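### 4.2 Finding the rim when the tray looks like a picture of itself

I should say up front that the rim detector was the part of Vilora I expected to finish in an afternoon. A tray has an edge, the edge sticks up, you find it, you close on it. Nabila Bouazza had already written the grasp planner (Section 3), and all it wanted from me was a line segment, a direction pointing outward, and a confidence score. I told her she'd have it by Friday. She got it in September, and it was the fourth version!

The first version was a plain gradient-based line finder run on the wrist view. It did great on our solid-color trays and fell apart on the ones with printed wood grain. Grain lines are long, gently curved and pretty high in contrast, and over a short window they look straight enough to pass any test I could think of. The rim, meanwhile, is the same color as the floor of the tray, so what it gives you is a thin highlight with a slightly darker line next to it. If you rank candidates by edge strength (which I did, for longer than I'd like to admit), the grain wins a lot of the time.

What finally helped was to stop asking "where is the strongest line?" and start asking "which line has different stuff on each side of it?" For every candidate segment we sample two thin strips, one on either side, and compare their color and texture statistics. A grain line has tray on both sides, so it scores low. The outer edge of the rim has tray on one side and tabletop on the other, and it scores high even when the gradient itself is weak. Figure 6 is the kind of view I kept pinned next to my monitor while writing this, with both kinds of line in it and the corner where the rim turns. 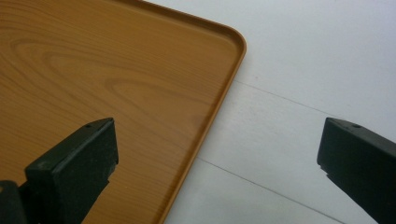 **Figure 6.** Wrist view of a wood-grain tray before closing. The left finger is over the tray floor and the right finger is past the rim, over the white surface; neither is touching the tray.

The seams in the tabletop were the second headache. They're thin and very straight, and one of them starts right beside the rim, so the old line finder would happily chain the two together and hand the planner an edge that shot off across the table. The two-strip test throws most seams out for the same reason it throws out grain - white on both sides - but the panels aren't exactly the same shade, and a few still slipped through. We added a simple check that at least one strip has to match the tray's color model, which we build from a patch under the inner finger. That one check is 15 lines of Python in our Iro toolkit, and I wish I'd written it first.

Corners get their own treatment. Near a rounded corner a single straight segment is a bad fit, and the outward direction swings quickly as you move along the rim. We fit a line to each side, find where they'd meet, and mark everything within 60 pixels of that point as off limits for grasping. The planner then slides its target down the straighter side. It's crude, and Nabila has a nicer arc-fitting version on a branch called Mathias, but we ran all of Section 5 with the crude one.

For tuning we hand-labeled 200 wrist views from the Starkulham bench and held out 70 of them. I labeled the outer edge of the rim every time, never the inner line, and anyone reusing the labels should keep that in mind. The planner adds its own offset for rim thickness, so mixing the two conventions shifts the grasp sideways.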